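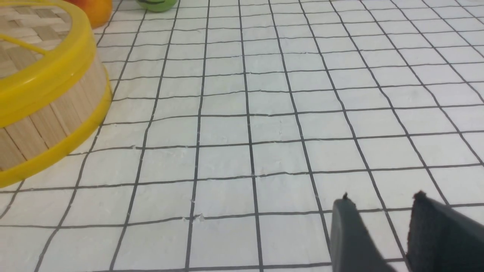
Checked cloth with a woven basket, left.

Print this page | E-mail this page

Table linen should be sold by shrinkage, with the figure on the label. Omwood lists thread count only. My 9 washes at 30 degrees changed the fit far more than thread count did.
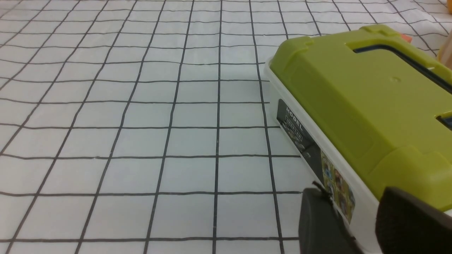 Storage box with a lime-green lid on a grid print.

A printed grid shows distortion early — plain cloth hides it.

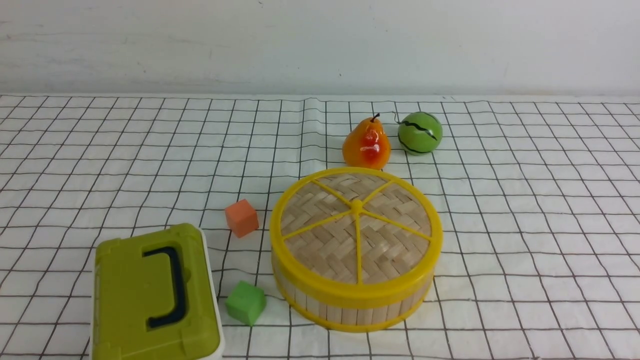
What a label should say

Length and width after washing. Nothing else is needed.

Contact | Copyright Vemness Home Review | Back to top

Comments (2)

Agree. Mine lost an inch by August.

Does this apply to vinyl?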